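Ellthorpe Room Support
Ticket 132
Subject: Velvet cloth creeping and marking on the round-edged table
Opened: August 2022
Category: Furniture and soft goods
Status: Monitoring

Reported problem

The deep purple cloth on the big table won't stay put. By the end of a session it has shifted toward the window side and there are ridges where people have been leaning. Paper laid on it is hard to write on, as the pen goes through. There are also pale rub lines in the colour near the edge where everyone sits. We'd like to keep the cloth if we can, as the table top underneath is scratched and looks awful without it.

Reply 1

Thanks for the report. A few questions before we suggest anything. Is the cloth loose or fixed under the rim? Is there anything between the cloth and the table? Has it been washed, and if so, how?

Reply 2

Loose, just draped and tucked. Nothing underneath. It was washed once in February, cold, gentle cycle, and line dried. It came back a bit smaller than it went in, and the tuck on the far side has been short ever since. The label says Plutton and nothing else useful.

Reply 3

The short tuck is probably most of the trouble. When one side has less cloth under the rim, every pull works it loose from that side first. Please try the following in order and report back after each one.

Step 1. Take everything off and lift the cloth. Wipe the table top with a damp cloth and let it dry fully. Dust and crumbs let fabric slide.
Step 2. Lay a non-slip underlay, the open mesh kind sold for rugs. Trim it 13 mm short of the edge all the way round so it can't be seen.
Step 3. Put the cloth back with the pile running toward the main seats. Stroke it with your hand. The direction that feels smooth should point at you.
Step 4. Hold the tuck with tablecloth clips. Don't use staples or tape on velvet.

For the writing problem, keep a few clipboards nearby. No cloth of this kind will give you a firm surface.

Reply 4

Steps 1 and 2 done. The mesh was a Nandeo roll from the hardware store, item 113, and it cuts fine with kitchen scissors. Big improvement. The cloth still moves a little at the curve. Step 3 showed we had it on backwards, with the pile running away from us. Turning it has also made the rub lines harder to see.

Clips are a problem. The ones we bought don't open wide enough for the rim plus the cloth plus the mesh.

Reply 5

Look for clips with a spring jaw instead of the bent steel type. Chege sells a wide one that should fit. In the meantime, spread the weight. Put the jars, tubs and other containers along the side with the short tuck, close to the edge, and leave the middle clear. 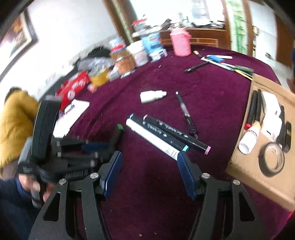 Please also keep markers capped when they're not in use. Velvet soaks up ink quickly and the cleaning advice is different for each type. If you do get a spot, blot it with white paper towel and don't rub. Send us a note of which marker it was before trying any cleaner.

Reply 6

Containers moved to the far side, paper kept flat near the left end. After two more sessions the cloth has stayed where we put it on that side. The near side still ruckles under elbows but smooths out with a hand.

The wide clips are on back order. The store's site shows 999 in stock, which they told us on the phone is a placeholder and means none.

Reply 7

Understood. Leaving the ticket on monitoring until the clips arrive. When they do, fit the far side first, then pull gently across and fit the near side. Do not wash the cloth again before then. A soft brush along the pile will lift most dust.

If the tuck is still too short with clips on, we can look at having a strip sewn to the underside. Add a reply with the length of the gap and we'll get a price.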